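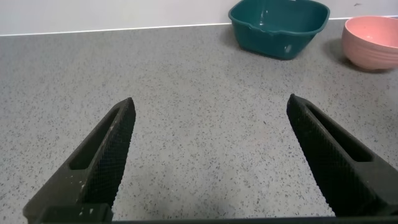
Quick one tonight, because I have bread proofing and if I sit down properly I'll fall asleep and wreck it.

So. The move. People keep asking and I keep saying "good!" which covers nothing. We've been in the Prosdale apartment since the fall and I still haven't written a word on here about it. 13 February 2021 and the last post on this blog is about tomatoes. Sorry. Life.

Short version: smaller than the old place, warmer than the old place, louder than the old place. The bus goes right under the bedroom window. First week I woke up for every single one. Now I sleep through all of them and wake up when they're running late, don't ask me how that works.

Rent is 251 a month more than we were paying on Urnier Street. I have made my peace with it. Mostly. I did the math on the back of an envelope the night before we signed, and then I did it again, and then I hid the envelope from myself in a drawer. Found it when unpacking. Put it in a different drawer.

The boxes. Ugh. We're down to the last few and they are the bad ones. You know the ones. Cables, one ski glove, takeout menus from a town we don't live in, a lamp with no shade and a shade that doesn't fit the lamp. I labeled everything so nicely at the start - KITCHEN POTS, KITCHEN BAKING, BATHROOM TOWELS - and by the end I was just writing STUFF and then, on the very last one, nothing at all, I think I drew a line on it.

Marcelino Sampaio helped us carry. If you need somebody to move a couch up a stairwell with a bend in it, he's your man. He took the feet off, stood it on end, said something in Portuguese to it, and up it went. I had been ready to leave it on the sidewalk. I owe him dinner, I have owed him dinner for months now, Marcelino if you're reading this it's coming, I swear.

Things I miss from the old place: the pantry. The pear tree next door that dropped half its fruit on our side. Mrs. Matos downstairs and her radio. The big ugly bathtub. I was not ready to be a shower only person at my age but there we are.

Things I do not miss: the oven. THE OVEN. It had two settings, off and cremate. Everything I baked in there for years came out black on the bottom and I honest to god thought I was bad at bread. Bought a cheap oven thermometer our second weekend here, stuck it in the new one, set it to 450, and it said 464. Fourteen degrees off! That's nothing! I stood there grinning at it like an idiot.

Which is how I got back into the sourdough, along with every other person on the planet, I know, I know, I'm a year behind. My starter came from Ademir Lins, who keeps his in an old pickle jar and feeds it when he remembers. Mine gets fed every morning before coffee. His bread is better. I've asked him what he does different and he says "I wait longer" and that's all I can get out of him.

What I'm doing at the moment, for those who asked in the comments in like, April: bread flour with a bit of rye, lots of water, salt, folded a few times in the evening while we watch something, then in the fridge overnight. I'm terrible at shaping. It sticks, I swear at it, I add flour, it stops sticking and then it won't seal. The last one opened up along the side instead of the top and looked like a shoe. Tasted fine. Ate half of it with butter standing up.

Neighborhood stuff. There's a hardware store two blocks down called Lallmont, been there forever by the look of the sign, and the guy at the register will talk you out of buying things. I went in for a whole shelving kit and came out with four screws and a bracket. The library does curbside pickup, you call, they bag it, it's on a table with your name on it. I've read more since we moved than I did all of the year before. Also there's a path along the creek that nobody at the leasing office mentioned and should have, it's the best thing here. Icy right now. I fell on it. I'm fine, my pride and one elbow.

Work is work. Still at the kitchen table, still getting up to let people think my connection dropped. I cleaned out my inbox last week, 1,053 unread, I didn't read them, I selected all and pressed the button. Nothing bad has happened so far. If I was supposed to answer you, I'm sorry, try again.

What else. Curtains, no. We've had a sheet up since day one, and it's started to look like a decision. The bookcase is up but leaning a littel and I've put the heavy books on the side it isn't leaning to. My sister wants photos of the whole place and I keep telling her when it's done. She says it'll never be done, just send them. She's right, I'll do it this week. Maybe after the curtains.

Ok the timer just went. Will try and write again before the tomatoes go in, there's a balcony, did I say there's a balcony? It's the size of a bath mat. I have plans for it.

Filed under: home, bread, complaining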